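Zadia Big Red Button, by Delier

Red top, black rim. Sits flat on any table or bench, easy to spot against a white board. Press it, it clicks, done. Good for games nights, classrooms, shop counters.

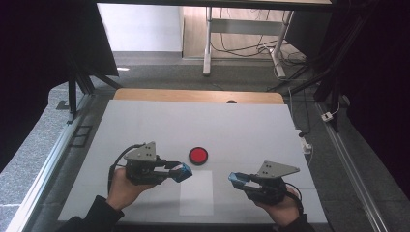
Cable sold seperately, 2 lengths, 30 or 100 inches. Item no. 124. Clean with a damp cloth, no sprays pls.
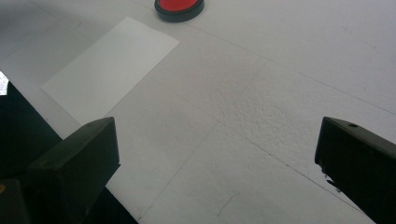 Black top back in stock June. Bulk orders ask Ayanda Rampersad, mornings best. Returns go to Jacobus Motaung, unused only, in teh original box.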